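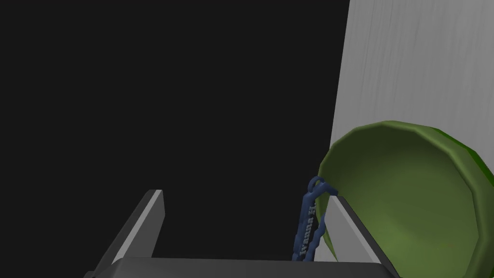
Gripper, green bowl and name tag in the Fondari simulator.

I paid for two months of Fondari before I made up my mind about it, and my mind is now made up, so bear with me.

The pitch is simple. You rent a pretend robot by the month, drop pretend household stuff in front of it, and practice picking things up until you're ready to spend money on a real arm. My friend Corinne Kapoor swears by hers. She put in 46 hours over February and came out of it able to write a decent grasp routine from scratch, which is more than I managed!

And I do like it. The little touches get me, like a keychain tag with "Ivanna H" in raised letters hanging on the rim of a tipped-over bowl. A thin flat thing hooked on a curved edge is a nasty problem for two fingers, and I'd much rather flub it on a screen than on my kitchen counter.

But the price! The starter plan lets you save 4 setups. Four! I filled those the first evening (okay, I was excited) and then had to start deleting my own work to make room. Meanwhile the background is plain black and the bowl has visible corners on it, so I don't buy that storage is what's costing them. I think they want you on the bigger plan, and I think a beginner product shouldn't nag beginners like that.

Would I tell you to try it? For a month, sure. Keep notes on paper.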